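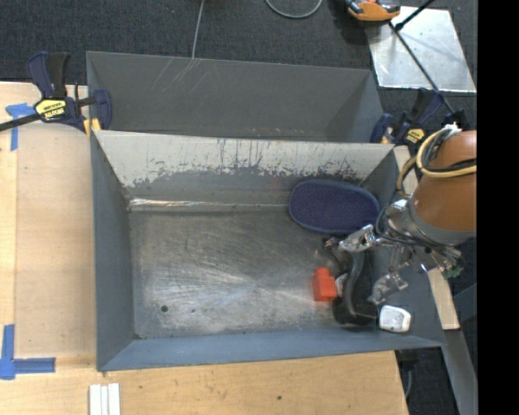
Chapter 6
Transplanting and Early Care of Shade Trees

Learning objectives

After studying this chapter, the reader should be able to:
– distinguish bare-root, balled-and-burlapped and container-grown stock
– locate the root flare and set planting depth from it
– calculate a first-season watering schedule for a given trunk size
– recognize girdling roots and describe their correction

Key terms: root flare, root ball, girdling root, transplant shock, caliper, backfill

6.1 Why young trees fail

Most losses in newly planted shade trees occur in the first two growing seasons, and most of them can be traced to decisions made on the day of planting. Pests and disease are often blamed, but in many cases they arrive after the tree has already been weakened. A tree set too deep may leaf out normally for several years before its crown begins to thin. By that time the original error is hidden under soil and mulch, and the grower looks for a cause in the leaves.

The central fact of transplanting is the loss of roots. A field-grown tree spreads its roots well beyond the edge of its canopy, while the digging machine takes only the part closest to the trunk. The remaining roots must supply the whole crown with water until new ones grow. The period during which they cannot fully do so is called transplant shock. Its usual signs are small leaves, short twig growth, early fall color and scorched leaf margins.

Container-grown trees keep all of their roots, but this does not free them from shock. Their roots are confined to a light potting mix that drains much faster than the soil around it. The root ball can be dry enough to wilt the tree while the surrounding ground is still moist. Water must be applied directly over the root ball until roots have crossed into the native soil.

6.2 Planting depth

The root flare is the point at which the trunk widens and the first main roots leave it. In a correctly planted tree the flare is visible at or slightly above the finished grade. The position of the flare should be found before the hole is dug, because nursery stock often carries a layer of extra soil over it. A thin wire probe pushed down beside the trunk will locate the uppermost roots.

The hole should be no deeper than the distance from the flare to the bottom of the root ball. Its width matters more. A hole two to three times the width of the ball, with sloping sides, gives new roots a zone of loosened soil to enter. The base is left undisturbed – loose soil under the ball will settle and carry the tree down with it.

Backfill is the same soil that came out of the hole, with large clods broken up.

6.3 Case study: the Brelstead street planting

The town of Brelstead planted 300 maples and lindens along residential streets in a single spring. Seo-ah Baek, the arborist who surveyed the planting in July of its second year, examined the base of every tree. She recorded 168 with the root flare buried. Of the trees on Flimorholm Avenue, 15 had roots circling the trunk within the top layer of soil, a condition that had developed in the container.

The buried trees were treated by removing soil from around the trunk until the flare was exposed. Where the ball as a whole had been set too low, the tree was lifted and replanted during the next dormant season. Circling roots were cut where they could be reached without damage to the trunk. In 30 trees the defects were judged too severe to correct, and these were replaced.

Section 6.4 takes up the calculation of watering volume from trunk caliper. Readers who are not familiar with the measurement of caliper should review the procedure in Chapter 4 before continuing.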